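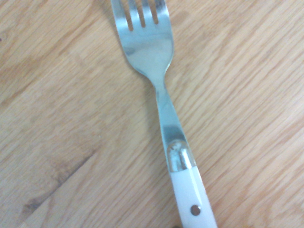 About the Drendonthorpe Robotics Club

We are the after-school robotics club at Drendonthorpe, a school better known in the district for its marching band and its parking situation. We meet in the old home economics room, which we were given because the science labs were full and because somebody in the front office heard "table setting" and drew conclusions. The ovens are disconnected. The smell of cinnamon is permanent.

What we do

Each year the club takes on one household chore and tries to get a robot arm to do it. Last year it was folding washcloths. This year it is setting and clearing a table, which most of our members have been refusing to do at home since they could walk and will now stay until six o'clock to watch a machine do badly.

Our arm is called Duman. It has a gripper with two fingers and a small camera at the wrist, so that it can see what it is about to knock over. Students drive it by hand first, over and over, and the recordings from those runs are used to train the program that drives it on its own. We have 1,150 recordings so far this season. A good many of them are of forks.

Forks are the whole story at the moment. A plate is large and stays where you put it. A cup more or less wants to be picked up. A fork lies flat against the table with hardly any room to get a finger under it, and the metal throws back whatever light is in the room, so the same fork can look like a different fork after lunch. We started with all-steel ones and moved to some with white handles, on the theory that the handle would be easier to find. It is easier to find. Picking it up is being looked into.

The spoon team would like it noted that spoons are also hard.

How the club is set up

Members join one of four crews in the fall and may switch at the winter break, which is when most of the hardware crew discovers an interest in programming and most of the programming crew discovers an interest in snacks.

Drivers operate the arm and make the recordings. This looks like a video game for the first ten minutes. After that it looks like picking up a fork.

Code looks after the training runs and the software that turns a season of recordings into something that moves. They speak mostly to each other.

Hardware keeps Duman bolted to the bench, prints replacement fingertips, and owns the good screwdriver. Please ask before touching the good screwdriver.

Record keeps the logbook, labels the runs, and writes the report that goes in with our competition entry. We have never had enough people on this crew, and the judges have mentioned it.

The competition

Every spring we go to the Tillska Challenge, a regional meet for school teams working on everyday tasks. Each team brings its own arm and gets three attempts at a surprise layout on a table it has never seen. Scoring is based on what ends up where it should be, with points off for anything that ends up on the floor. Human hands are allowed near the table only between attempts, and the referees are strict about what counts as near.

Our record is mixed. In our first year, the arm reached confidently for a place mat with a picture of a pear on it and spent the rest of its time on the pear. In our second year we placed in the middle of the pack and won the award for best logbook, before the Record crew graduated. Last year's washcloths went well enough that Hasesness, a hardware supplier across the river, offered to cover our entry fee and a box of spare motors. Their sticker is on the side of our travel case, upside down. We have apologized.

Who can join

Anyone in grades nine through twelve. You do not need to have programmed anything, built anything, or won anything. There is no tryout. We ask that new members come for a month before deciding, as the first week is mostly safety rules and the second is mostly cables.

Dues are $200 for the year, which covers parts, a shirt, and the bus to the meet. If that is a problem, tell the club adviser or the front office and it will be taken care of quietly. Several members pay nothing and the shirts are the same.

Families often ask what to expect. Expect late pickups in February, when everyone realizes how close the meet is. Expect your student to set the table at home exactly once, very slowly, while explaining approach angles. If you have mismatched flatware you no longer want, we would like it, the odder the better. The arm gets used to whatever we practice with, and a drawer full of identical forks makes for a robot that has opinions about forks. Please do not send knives. We have been asked to put that in writing.

Visiting

The room is open to visitors during club hours, from 3:30 until six. Come in through the side door by the band room and follow the cinnamon. If the light on the bench is red, the arm is live, and we ask that you stay behind the yellow tape until a driver waves you over. The stools on the left are fine to sit on. The one on the right belongs to Hardware, who are fixing it.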